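Boltesik crescent plates, set of 3
Tableware > Plates > Sets
Item 1177
Page updated September 3, 2018

The maker calls this set "a new way to eat at home." It is three plates. One is large, two are smaller, and all of them are cream with a brown crescent at one side and a light blue pattern over the brown. We took them on in January after sending back two other sets from Fonseca that scratched if you looked at them with a fork in your hand.

The table under them is covered with a busy vegetable-print oilcloth. A plain cloth would flatter them more.

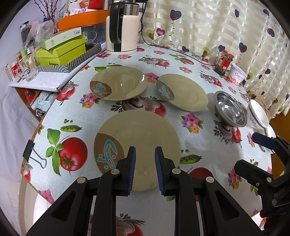 Prirkby writes that the crescent is a gimmick, that sauce hides it by the second bite, and that a plain cream plate would do the same job for less money. Fair enough on the sauce. We'd still say the pattern earns its keep on the shelf and under toast, and if you want plain, we sell plain.

What we can't back up is the claim on the box that the set "stacks in no space at all." Plates stack. These take up the room plates take up, and you should measure your cupboard before ordering a second set. 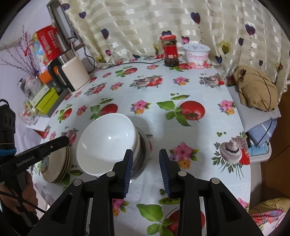

Stacking also means lifting the top ones to get at the bottom one, so decide early which size you use most. The maker promises 5 years without fading. We haven't had them 5 years – ask us then.

Bowls, kettle and tablecloth not included. Akumside makes a bowl people buy alongside these, but the creams don't match and we won't pretend they do.

Returns: unused, in the box, with the paper sleeves between the plates. Chips in transit are on us if you write within 2 days of delivery.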